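Virow Percale Sheet Set Review: Three Months on a Spare Bed

I bought the Virow percale set in February to replace a jersey set that had pilled along the foot end. The full size cost $118 and came with a fitted sheet, a flat sheet and two pillowcases. Shipping was free. I have washed it every week or so and slept on it most nights, as the spare room is cooler than ours and I work late.

The fabric is plain cotton, one over, one under. It starts out stiff. The first night it made a papery noise whenever I turned over, and I nearly sent it back. By the fourth wash the noise was gone and the cloth had a dry, flat feel that I like better than sateen. If you want something silky, look elsewhere.

Virow does not print a thread count on the package. The customer service person, Tove Zoëga, wrote back the same afternoon and told me it is under 400, and that they leave the number off because shoppers use it to compare sheets that are woven differently. I would still like to see it on the label.

Fit is the strong point. My mattress is deep and has a topper, and most fitted sheets come off the corner nearest the wall by morning. Virow's has elastic all the way around, and the pockets have enough extra fabric to tuck well under. It has come off once, when I moved the bed to vacuum. There is a small tag at the foot end that says "bottom," and I use it every time.

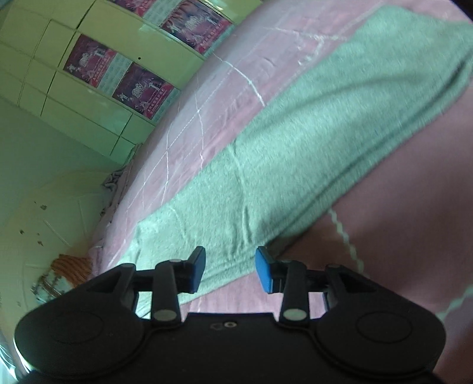

Shrinkage was mild. The fitted sheet lost some slack after the first warm wash and then stayed put. The pillowcases shrank more than I expected. A standard pillow still goes in, but the envelope flap no longer covers the end completely. I have started washing the pillowcases cold and hanging them on the rack, and they have not gotten any smaller.

Wrinkles are what you would expect from percale. Straight from the dryer and onto the bed while still warm, it looks fine. Left in the basket overnight, it looks like a paper bag. I don't iron sheets. My brother-in-law, Damián Olvera, has the same set and does iron his, and they do look much better than mine.

For comparison, I also own the Plokent sateen set and the Calloway flannel. Plokent is softer and heavier and feels warm by midnight from May on. It also snagged on a toenail within the first month. Calloway is good for winter, but it sheds lint on everything dark. Virow sits between them on price.

Two complaints. One seam on the flat sheet had a loose thread at the hem, which I trimmed and which has held. And the set is sold only as a set. If you wear out the fitted sheet first, as most people do, you have to buy all of it again.

I would buy it again at this price for a warm sleeper with a deep mattress. I would size up on the pillowcases if they let you.

Rating: 4 out of 5

Related reviews
Nukby Mattress Topper, One Year Later
Plokent Sateen Sheets: Soft but Delicate
Calloway Flannel Set Review
Drying Racks for Small Laundry Rooms

Get new reviews by email. Join 2168 other readers. Unsubscribe at any time.

This site uses cookies to remember your settings. Accept | Manage preferences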